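Pirkska conclui primeira fase de recolha de demonstrações simuladas para manipulação com dois braços

13 de setembro de 2023

A Pirkska encerrou a primeira fase de recolha de demonstrações em simulação para o projeto Hirlow, dedicado à aprendizagem de tarefas de manipulação em bancada. O conjunto reúne 400 episódios teleoperados, todos gerados num ambiente virtual com dois braços robóticos e uma mesa de trabalho. A segunda fase prevê outros 400, com as mesmas tarefas e variação das posições iniciais dos objetos.

O trabalho foi coordenado por Ylva Backlund a partir do escritório de Drernau. Cada episódio regista as posições das articulações, o estado de abertura das garras, os comandos enviados pelo operador e as imagens de várias câmaras virtuais, sincronizadas com o relógio do simulador. As imagens são gravadas em conjunto com a trajetória e não regeneradas depois, o que fixa a iluminação e as sombras tal como o operador as viu durante a sessão.

A tarefa de referência desta fase usa poucos objetos sobre o tampo. O operador aproxima um dos braços, posiciona a garra e tenta a preensão; o episódio termina por comando manual ou por limite de tempo. As tentativas falhadas são conservadas com etiqueta própria e ficam fora do treino inicial, mas entram na avaliação do modelo que estima a probabilidade de sucesso.

Imagens do ambiente de simulação do projeto Hirlow:

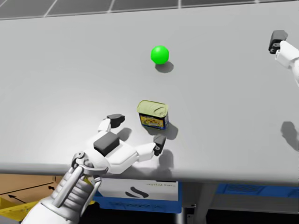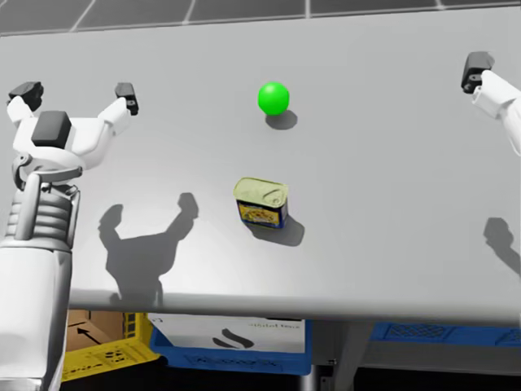
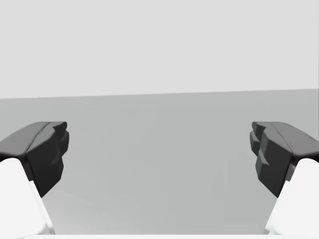

A taxa de rejeição foi mais alta do que o previsto no plano de junho. Dos cerca de 700 episódios gravados, foram excluídos os que apresentavam perda de sincronismo entre comandos e imagens, interpenetração de malhas no contacto ou pausas longas do operador. A interpenetração concentrou-se nas primeiras sessões e diminuiu depois de reduzido o passo de integração do motor de física. Os episódios anteriores a essa alteração foram repetidos, para que o conjunto publicado tenha uma única configuração de contacto.

Segundo Backlund, o ponto mais demorado foi a normalização dos comandos de abertura da garra. «Os operadores fecham a garra com ritmos muito diferentes, e o modelo aprendia a hesitar antes do contacto», afirmou. A equipa passou a guardar dois sinais separados, o comando pedido e a abertura medida, e deixou ao utilizador a escolha de qual prever.

O treino de base usa clonagem comportamental com previsão de sequências curtas de ações. A Pirkska não divulgou ainda resultados quantitativos e indica apenas que a política obtida completa a aproximação com regularidade e falha sobretudo na fase final, quando a garra está desalinhada em relação ao eixo maior do objeto. A correção passa por recolher mais demonstrações com orientações iniciais desfavoráveis, que representam uma parte pequena do conjunto atual.

Na segunda fase participarão 4 operadores, distribuídos por Drernau e pelo laboratório parceiro na região de Sauerland. Cada um gravará o mesmo número de episódios por tarefa, com a ordem das posições iniciais sorteada no arranque da sessão. O protocolo inclui um período de adaptação cujas gravações não são contabilizadas. Os parâmetros de câmara mantêm-se inalterados até ao fim da recolha; a variação de texturas e de iluminação será tratada em separado, sobre as trajetórias já validadas.

Está também prevista a transferência para um posto físico com geometria equivalente. O calendário dessa etapa depende da calibração das câmaras reais e da medição do atrito nas pontas dos dedos, parâmetro que no simulador foi fixado num valor único para todos os objetos. A equipa admite rever esse valor por objeto antes da primeira comparação entre simulação e bancada.

Os episódios validados serão disponibilizados aos parceiros do projeto Hirlow juntamente com o ficheiro de configuração do ambiente, a lista de exclusões e o código de reprodução das trajetórias. Os pedidos de acesso são recebidos pelo escritório de Drernau.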